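[Bench-parts] Re: Cyan bins for the sorting table, which size to reorder

From: Nusrat Minhas
To: Bench-parts list
Subject: Re: Cyan bins for the sorting table, which size to reorder

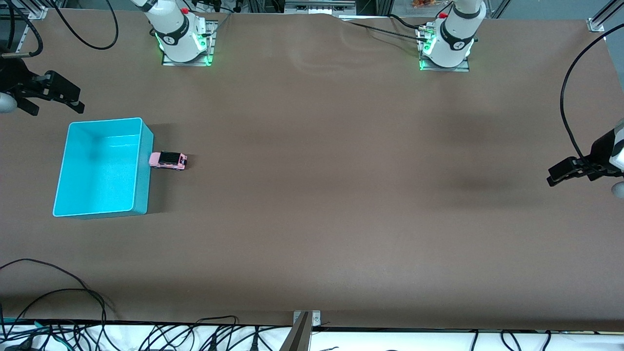 Ornella, I went through the old order sheets on Wednesday and can answer most of this. Replies are inline.

Ornella Villa wrote:
> We are short of the open rectangular bins again. Tariq says the
> Tulleck ones are 185 mm on the long side but the catalog lists two
> sizes and neither is 185. Which did we buy last time, and do we
> want the same color? Also, can the small toys go straight in with
> no liner?

We bought the smaller of the two. The catalog gives the inside length at the floor of the bin, and Tariq measured outside, over the rim. Both numbers are correct. If you order by the catalog, take the smaller listing and ignore the rim. The larger one does not fit the shelf in the parts cabinet unless the upper shelf is moved up a hole, and Amna has already labeled that shelf.

Color: keep cyan. The tabletop is brown and matte, and the bin edge is easy to find against it from any seat. Clukbridge offered us a gray version at a lower price last year. I tried one for a week and kept putting things down next to it.

Liner: not needed for the cars. The toys with a black panel on the roof are the ones I would handle separately. The panel is the highest point on the car, so if cars are dropped in on top of each other it takes the scuffs. One layer, wheels down, is enough. Bushra wanted felt in the bottom, but felt collects grit and then you have the same problem from below.

> Where should the bin sit? It seems to move every time I use the
> table.

Left half of the table, long-term. The items waiting to be sorted go to the right of it. I would leave a hand's width between the bin and the first item — when a car is parked against the wall of the bin, you nudge one every time you reach for the other. That is probably why yours moves. I would not tape the bin down. The De Graaf tape we have leaves residue on a matte surface and the residue shows more than the bin marks do.

> How many should I ask for?

Two. We have never had more than two on the table at once, and the spares end up holding screws. The price break at Troltonau starts at 1,000 pieces, so it does not concern us.

One open item. The listing now says "slightly rounded corners" for both sizes. I do not remember whether our older stock has the same radius, and it matters for stacking. If someone has an old bin and a new bin within reach, please put one inside the other and report whether it seats. Amna, I think you have the old one with the paint brushes in it.

I will hold the order until I hear back on the corners.

Nusrat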